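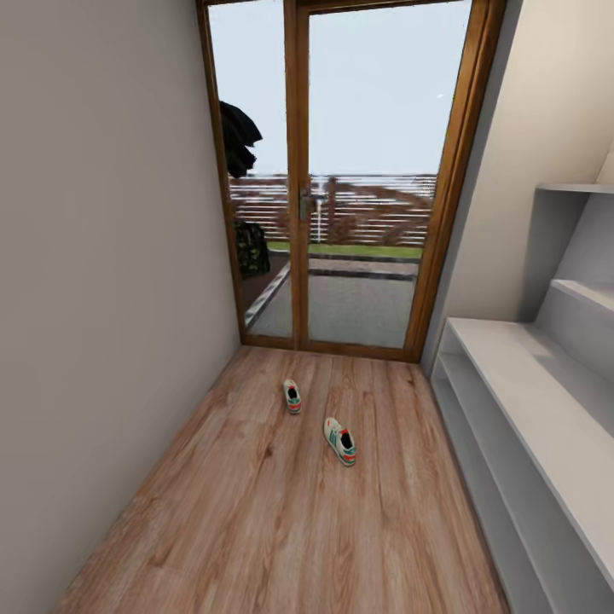
*White trainers with teal stripes in a hallway.*

Svenja Dreßler has resoled shoes in Drenderside for 12 years. "Winter is boots, August is sandals," she says.

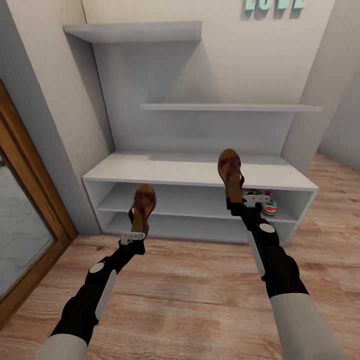 She charges by the hour — glue takes as long as it takes. "People want it by Saturday. I tell them Tuesday."

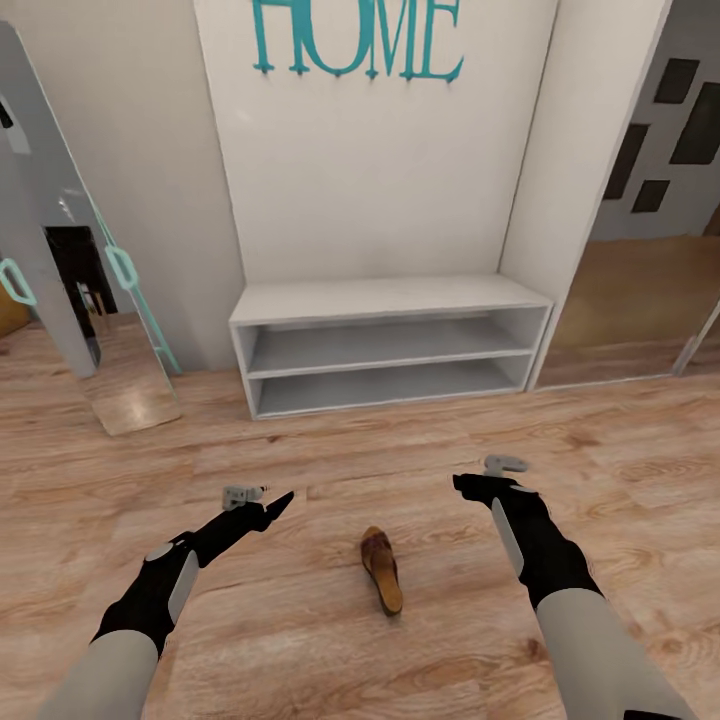
*A brown sandal on a wood-look floor.*

Her lease in Iltlow Street was renewed in spring, at nearly 300 a month more.
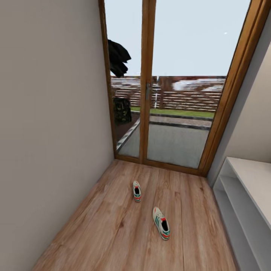
"I'll stay," she says. "The bench is too heavy to move."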